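Lob der Schlaufe

Warum ein schlichtes Stück Band gerade wieder in Mode kommt
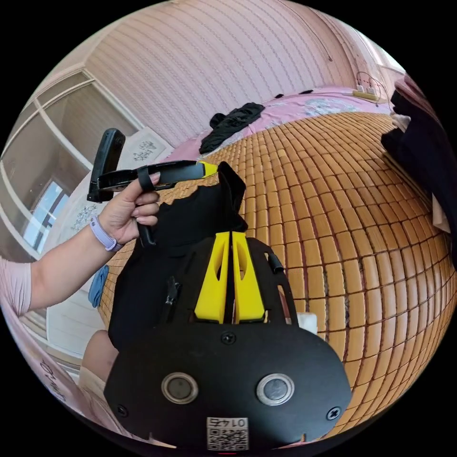 Schwarzes Band, fest im Griff: Für eine gute Schlaufe braucht es wenig.

Wer einmal angefangen hat, auf Bänder zu achten, hört so schnell nicht wieder auf! Am Rucksack, an der Jalousie, am Koffer, am Kinderschlitten: Überall hängt, hält und zieht ein Stück Gewebe, das wir zigmal am Tag anfassen und kaum je ansehen. Dabei steckt darin ein wunderbares altes Handwerk.

Bei Bortolotti, einer kleinen Bandweberei mit 18 Webstühlen, klappert es von früh bis spät. Die ältesten Maschinen laufen seit 40 Jahren, und wer davorsteht, möchte am liebsten den ganzen Vormittag bleiben – so schön ist es, wie die Schiffchen hin und her flitzen und unten Zentimeter für Zentimeter ein festes, glattes Band herauswandert. Über 200 Farbtöne liegen im Garnlager, vom Senfgelb bis zu einem Grün, das im Betrieb nur »Teich« heißt.

Gefragt sind die Bänder längst nicht mehr nur bei Sattlern. Das Taschenlabel Dirka näht daraus Umhängegurte, die man auch nach Jahren noch abtrennen und austauschen kann. Und in der offenen Werkstatt Zustamar lernt man an einem Abend im April, wie eine Schlaufe vernäht wird, die wirklich hält: Enden umschlagen, ein Rechteck steppen, ein Kreuz hinein, fertig. Meine erste wurde krumm, die zweite trägt seitdem den Schlüsselbund.

Zum Üben eignet sich Baumwollband am besten, es rutscht weniger unter dem Nähfuß. Polyester kommt später dran, dann bitte mit einer kräftigen Nadel.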